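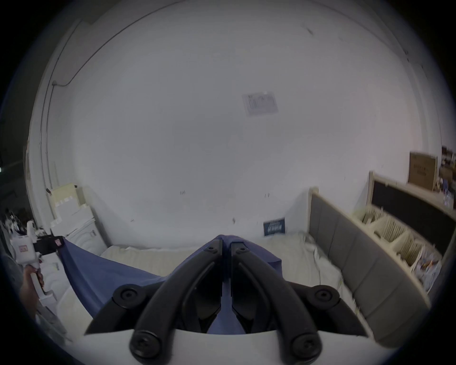

Flivlow, la pinza de mano de Clasto: análisis tras 168 horas de uso

Publicado el 12 de octubre de 2024

Compramos dos Flivlow en mayo para grabar manipulación de tela, la tarea en la que toda pinza queda en ridículo tarde o temprano. Costaron 600 euros cada una, sin cable y sin disculpas. El folleto promete que está «lista para trabajar en minutos». No especifica cuántos.

Montaje

La mecánica viene armada y se agradece. Dos brazos negros en V, cuatro pivotes con tapas redondas y una base blanca de la que sale todo. Lo que queda por hacer es ajustar los dedos con un tornillito negro en cada uno, muy cerca de la punta, y ahí se nos fue la primera tarde. Si aprietas demasiado, el dedo se tuerce un pelo y las puntas cierran en tijera. Si te quedas corto, a media sesión la tela se escurre y hay que repetir la toma. El manual dedica al asunto una frase y un dibujo que podría ser también el de un sacacorchos.

Nuestro método: cerrar la pinza sobre un folio, tirar y apretar un cuarto de vuelta hasta que el folio se rompa antes de salir. Hay que hacerlo con las dos el mismo día, porque una pinza firme y otra floja dan unos pliegues muy creativos.

Calibración

El programa de Clasto pide abrir y cerrar del todo 22 veces. A la 15 ya se le ha perdido el respeto al procedimiento, pero conviene terminarlo: las veces que lo dejamos a medias, la apertura leída se fue desviando durante la sesión. También quiere una referencia fija en el puesto. La nuestra es la pared, a mano, con flechas y un 1.23 que ya forma parte de la decoración. Funciona mejor que la plantilla adhesiva incluida, que se despegó a los dos días.
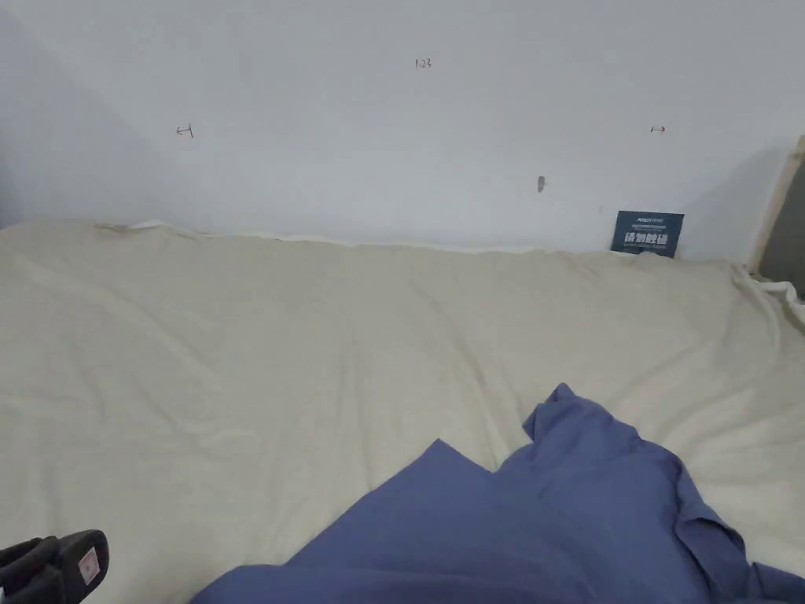 El puesto con la tela azul, la anotación 1.23 en la pared y la tarjeta de «请勿触碰» (no tocar).

Mantenimiento

Cada 50 horas desmontamos las tapas de los pivotes y sacamos la pelusa. El algodón suelta una cantidad asombrosa y toda acaba en los dos pivotes de abajo, los que van junto a la base. Pincel seco, aire a poca presión y nada de aceite: lo probamos una vez y obtuvimos una pasta gris con bastante agarre, más del que tienen los dedos de serie.

Los tornillos de las puntas se aflojan. Una gota de fijador de resistencia media los mantiene quietos entre revisiones. Clasto lo desaconseja en la página del manual que sigue a la que dice que no se aflojan.

Frente a la Stovon

La Stovon que teníamos antes cerraba con más fuerza y se calibraba sola, pero pesaba como una plancha y marcaba la tela. La Flivlow pellizca una sábana fina por el borde sin arrastrar la de debajo, al menos cuando está bien ajustada. La muñeca también nota el cambio.

Lo que cambiaría

El tornillo, por supuesto. Un juego de tapas de repuesto en la caja, que son redondas y ruedan muy bien bajo los muebles. Y un manual redactado después de haber visto la pinza.

Nota: 7 sobre 10. Compraremos una tercera en cuanto se nos olvide la tarde de los tornillos.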